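Home | Rooms | Instruments | Gallery | Visit | Contact

Gallery: The Upstairs Floor at Jilport

Last updated: February 25, 2020

Our practice house in Jilport has two levels, and most visitors know only the lower one, where the piano stands and where the coats are hanging. The upstairs floor is used for everything which does not need a stage. People come there to try an instrument for the first time, to repeat one bar many times, or to sit on the planks and listen to the others. We have the use of it since October, and this page is made so that members who live far away can see how it looks now.

The house is 28 steps from the bus stop if you walk through the yard. It was a tailor's shop before, then it was storage for a paint seller, and when we got the keys there were still 17 tins on the stairs. The boards upstairs were the best surprise. They were under an old gray carpet, and we had prepared ourselves for something bad, but they were healthy and needed only cleaning and a new coat of varnish. The work took us 5 weekends. The bill for the varnish and for the hire of the sanding machine came to 1,503 in our local money, and it was paid from the autumn concert.

We have also a rule about shoes, which is that they must be clean. Some members prefer socks. Both are fine with us. 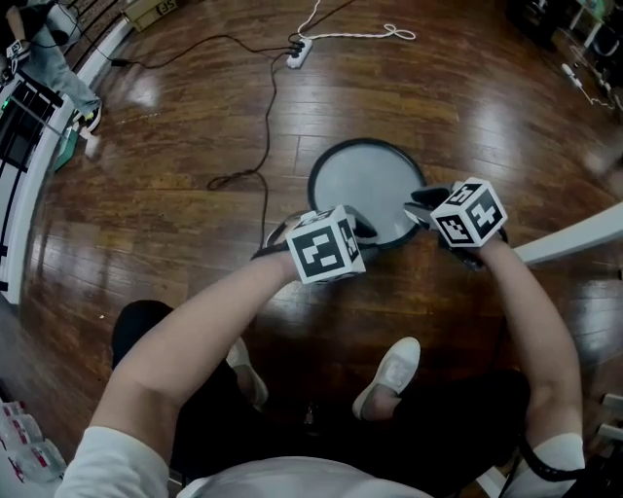
Photo: Grarnus Practice House archive

One drum pad on the floor, with the sticks over it. The pad is round, with a black rim and a light gray playing surface, and its cable goes back over the boards to the white power strip. The varnish shines very much under the lamps, so you can judge for yourself if the color came out well. We think it is a little more red than the sample in the shop, but it is warm and we have become used to it.

Some words about playing a pad on the floor, as we are often asked. It is not the usual height, and a drummer who is accustomed to a stand will find it strange in the beginning. You must bend forward and keep the elbows away from the knees. For short exercises it is good, and it makes you play with the wrist. For longer practice please take a stand from the cupboard under the stairs, your back will thank you. If you play directly on the floor, put the thin rubber mat below the pad when it is after dinner time. The sound from the pad itself is small, but the knocking travels through the boards to the room below, and the piano students hear it better than you do.

About cables: there are not many sockets upstairs, and therefore the strip is shared. Please lead your cable where you can see it from the place you are playing, and do not pull the plug by the cable. When you finish, switch off the pad first and then take out the plug. Roll the cable loosely. A tight roll breaks the wire inside, and we lost two good ones in this way during the winter.

The railing by the stairs is also repaired. Two of the balusters were turning when you touched them, and they are now glued. Please do not hang bags or jackets there, although it is tempting.

More pictures will be added when the lower room is painted. The color for that one is still discussed. The paint shop, Broncombe, gave us three sample cards, and opinions are divided between the light green and the one which is called "oat." If you are a member you can write your choice on the paper by the door.

Members who have photographs of the upstairs floor from before the carpet was removed are asked to send them to us. We forgot to take any, and we would like to show the old condition next to the new one. The printed program of the autumn concert, with the Baldursdóttir songs, is also missing from our archive, and we would be glad for a copy even if it is folded or has notes in it.

Contact: Grarnus Practice House, Jilport | © 2020 Grarnus Practice House | Back to top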